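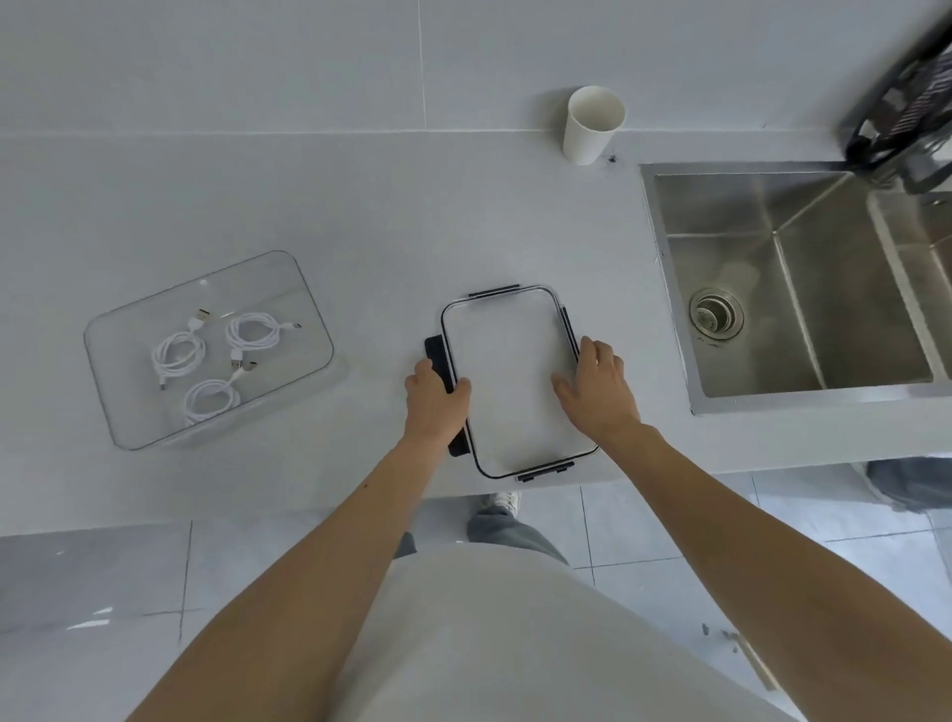
ホーム　事業概要　助成先一覧　報告書　お問い合わせ

Flarine 家庭内備蓄調査事業　中間進捗報告

提出先：Kwan 助成部
報告日：2018年6月2日

1. 報告の範囲

本報告は、Doltitz 市域を対象とする家庭内備蓄調査事業(以下「本事業」)の第二期における進捗を記載する。対象期間は契約上の6か月である。第一期の成果は既提出の報告書に記載済みのため再掲しない。経費の執行状況は別紙の収支表による。

2. 事業の目的

停電および断水を想定した家庭内備蓄について、品目、保管場所、更新頻度の実態を把握し、市の備蓄指針の改訂に用いる基礎資料を作成する。現行指針は品目の一覧を示すにとどまり、保管方法と点検の手順に関する記述を欠く。第二期では、この二項目に関するデータの取得を優先した。

3. 調査の実施状況

3.1 調査票

対象地区は計画どおり20地区とした。住宅形式と建築年代の分布を考慮し、集合住宅の比率が高い地区と戸建て中心の地区の双方を含めている。調査票の配布数は1815世帯で、全地区で配布を完了した。回収の目標は1000世帯に設定しており、回収作業は現在も継続中である。地区別の回収数は締切後に確定値として報告する。

回収済みの票を点検した結果、設問の一部に回答の揺れが認められた。主なものは次のとおり。

・飲料水の備蓄量について、容器の本数で答えた票と容量で答えた票が混在している。容器の大きさが併記されていない票は換算できないため、集計から除外する。
・「最後に点検した時期」の設問では、食品の点検と機器の点検を区別していなかった。後続の地区では設問を分割した。
・乾電池の項目で、機器に装着済みのものを含めるかどうかの指示が不足していた。記入要領に補足を加えた。

設問を分割した地区と分割前の地区とでは、点検時期の値を直接比較できない。最終集計では両者を別表に分ける。

3.2 訪問聞き取り

調査票の回答世帯のうち同意が得られたものを対象に、訪問による聞き取りを行っている。聞き取りの項目は、保管場所の選定理由、取り出しやすさ、同居者間の情報共有、および不要品の処分方法である。所要時間は世帯により差が大きく、とくに保管場所が複数の部屋に分かれている住戸で長くなる傾向があった。

これまでの記録では、食品と水は台所または廊下の収納に置かれ、照明器具や充電用の部材は居室の引き出しに置かれる例が目立つ。後者は日用品と混在しやすく、点検の対象から漏れている。充電ケーブルについては、接続する機器をすでに手放しているにもかかわらず保管されているものがあり、備蓄品としての有効性の判定に時間を要した。判定基準は、世帯が現に使用する機器に接続できることとし、長さは問わない。

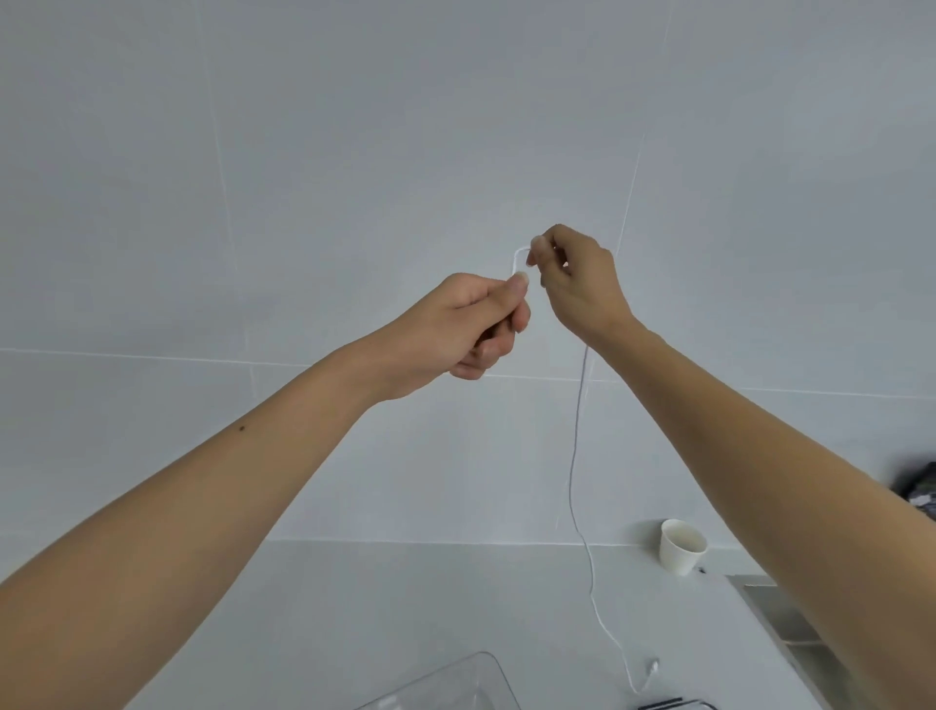
写真　細い白色ケーブルの輪と両手

3.3 保管条件の測定

協力世帯の収納部に温湿度の記録計を設置し、連続測定を行っている。設置箇所は台所の下部収納、廊下収納、屋外物置の三種とした。屋外物置では日中の温度変動が室内より大きく、缶詰以外の食品の保管には条件が厳しい。室内の収納では、外壁に接する面とそれ以外の面との差を検討中である。

記録計の一部で時刻のずれが確認された。回収時に基準時計との差を記録し、線形補正を適用している。電池切れによる欠測区間は補間せず、欠測として扱う。

4. Pullbridge 保管庫の運用

調査資材と比較用備蓄品の保管には、Pullbridge の保管庫の一区画を使用している。第二期当初は入出庫の記録を紙の台帳で行っていたが、訪問班が持ち出した記録計の所在確認に手間がかかったため、番号による管理表に切り替えた。旧台帳からの転記は完了している。照合の過程で番号の重複が見つかり、該当する記録計には新しい番号を付与した。測定データ側の番号も同時に修正した。

保管庫の床面に結露が生じやすい箇所があり、紙の調査票は棚の上段に移した。票の損傷は確認されていない。

5. 計画からの変更点

(1) 訪問聞き取りの開始を後ろ倒しにした。同意書の文言について市の担当部署との調整が必要となったためである。終了時期に変更はない。
(2) 当初計画に含めていた店舗での購買動向調査は、第三期に移す。必要な協力店の確保が期間内に完了しなかった。
(3) 集計用の表計算ファイルを地区別の分割形式から単一形式に改めた。過去の版は読み取り専用で保存している。

いずれも予算総額には影響しない。(2)に係る旅費は未執行であり、第三期への繰り越しを申請する。

6. 課題

集合住宅では、管理組合が共用部に置く備蓄と各住戸の備蓄との関係が世帯により異なって理解されている。共用備蓄を自世帯の備蓄量に算入した票があり、単純集計では過大な値となる。管理組合への照会を並行して進め、共用備蓄の有無を地区データに付加する方針である。照会への回答が得られない建物については、算入の有無を不明として区分する。

単身世帯の回収は他の世帯に比べて遅れている。督促状の送付時期を繰り上げ、オンラインでの回答窓口を追加した。窓口経由の票には識別符号を付し、紙の票との重複を排除する。

7. 次期の作業予定

・調査票の締切後、地区別の確定値を作成する。
・6月中に記録計の第一次回収を行い、電池を交換のうえ再設置する。
・聞き取り記録の分類符号を確定し、複数の作業者による一致度の確認を行う。
・指針改訂案のうち、保管方法に関する章の素案を市の担当部署に提出する。

8. 助成部への確認事項

繰越申請の様式について、前年度版の使用が可能かどうか回答をいただきたい。また、測定データの公開範囲について、世帯が特定されない形式であれば地区名を付した公開が認められるか、契約条項の解釈を確認したい。公開用データの作成は、この回答を受けてから着手する。

別紙一　収支表
別紙二　調査票(改訂版)
別紙三　記録計管理表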